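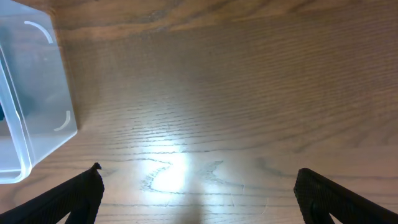
Clearing the bench top

The table in the back room is varnished, with a strong grain and a finish that throws glare under the overhead light. Small steel parts disappear on it. My rule is that nothing stays on the wood overnight. Everything goes into a translucent plastic box, and the box goes on the shelf. I bought 3 of the boxes from Sturken. The walls are frosted but clear enough to show what is inside, so I stopped labeling them.

Hand tools are the harder part. Fraser Yule sorts his by size. I sort mine by job, which puts cutters and wrenches in the same box if they get used together. The pliers with the red and black grips take up the most room because the handles spread. They go in first, jaws toward a corner. A combination wrench lies flat along the long side.
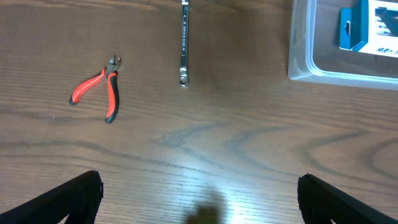
What stays in the packaging

Anything still on its card goes in unopened. The backing keeps the part number with the part, and the hang tab gives me something to pull on. Once a blister is cut open, the contents move to a small tin and the card gets thrown out.

The varnish gets a dry cloth on Thursday. I tried the Grullholm oil on a test patch under the table and it left a haze, so I am leaving the finish alone for now. The shelf still needs a second bracket.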